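Lundgren opens gripper comparison program for textile handling at Pukdale

FOR IMMEDIATE RELEASE

PUKDALE, 27 September 2018. Lundgren today announced the start of a comparison program for robot grippers used in garment and linen handling. The program will run at the company's Pukdale workshop and will assess fingers, wrist cameras and arm controllers on a common set of cloth tasks. Results will be published in full, including those for equipment that does not complete the set.

The program responds to requests from commercial laundries and clothing distributors, who have told Lundgren that supplier data for rigid parts is of little help to them when choosing equipment for fabric. A gripper rated for a carton or a machined part may perform quite differently when asked to pick up a single layer of cotton from a flat table.

"Our customers want to know what a gripper does with a shirt," said Tormod Rustad, Director of Applied Automation at Lundgren. "They have had plenty of figures on payload and closing force. We intend to give them figures on cloth, gathered the same way for every unit and open to anyone who wishes to check them." 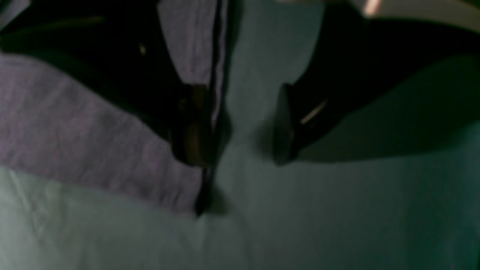

Each gripper entered in the program will complete 400 trials. Half of these will be picks from a flat surface, and the remaining 200 will be folding tasks carried out by two arms working together. Operators will record whether the fingers took hold of one layer or more, whether the fabric slipped during the move and how far the finished fold lay from its intended line. Fingers will be inspected for wear at set points and will not be replaced during a run without a note in the record.

Camera placement forms a separate part of the assessment. Lundgren will compare the view from a small camera at the wrist with the view from a fixed camera facing the table. The wrist view brings the fingertips and the fabric close together in one picture, but the gripper body takes up a good deal of it and throws shadow on the work. The fixed view takes in the whole garment and both arms. Lighting will be held constant for the main trials and changed on purpose in a later series. 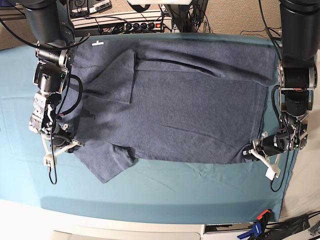
Reading time: 3 minutes

Folding tasks have been given the greatest weight in the final scores. The standard sequence begins with a short-sleeved shirt laid flat on a cloth-covered table. The sleeves are folded in over the body before the body itself is folded, and one arm may be used to steady the hem while the other works near the collar. Timing starts when the first arm moves and stops when both grippers are clear of the garment.

Controllers supplied by Casow and Zirska will be tested with the same arms and the same fingers, so that any difference in the results can be traced to the controller. Both firms have agreed to the test method and will receive their results at the same time as the public.

"We welcome an independent comparison," said Folke Eklund, Product Manager at Zirska. "Fabric is hard on a controller. The load is very light, the shape changes with every movement, and a small error at the fingertip can spoil the fold. We expect to learn where our product needs work."

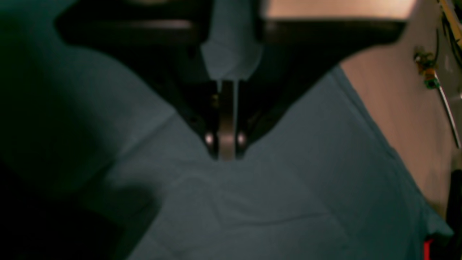

Gripper fingers above a teal cloth at the Pukdale workshop.

The test set contains 122 garments and flat pieces, graded by weight and weave. Each piece is laundered to a fixed schedule and retired once its surface has changed enough to affect grip. Suppliers may inspect the set by appointment but may not take pieces away for their own tuning.

The first stage will last 12 weeks. An interim note on finger wear and camera placement will be released in November, and the full report will follow once all trial records have been reviewed. The test method, scoring sheets and table layout will be made available at no charge.

Suppliers wishing to enter a gripper, camera or controller in the second stage are invited to write to the Applied Automation office at Lundgren, Pukdale. Entries must be production units in the form offered for sale, supplied with their ordinary manuals. Prototypes will be considered for demonstration only and will not be scored.

About Lundgren

Lundgren designs and installs handling equipment for laundries, clothing distribution centres and hospital linen services. The company maintains its offices and its test workshop at Pukdale.

Media enquiries: Communications Office, Lundgren, Pukdale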